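I met Demetrius Marchetti at his workshop in Ellanwood on 9/17/22, and he was talking tables before I had my coat off! He's been making plain white worktables under the Valano name for years (almost 200 of them so far), and he still gets excited about a flat top.

"People want drawers, shelves, a cup holder," he told me. "I say start with the top. Leave it bare for a week, then see what you miss."

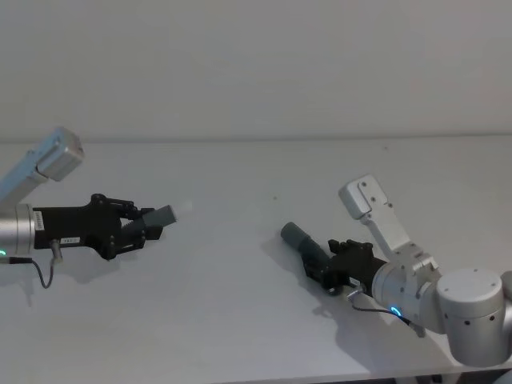
So why white? He laughed at that one. "I tried gray in August and sent it straight back to Denstead. White shows every crumb, so you wipe it." His own is pushed up near a white wall at home, and his wife thinks it's all a bit much – he doesn't care. The next batch is 19 tables, and he's already fussing over the front edge.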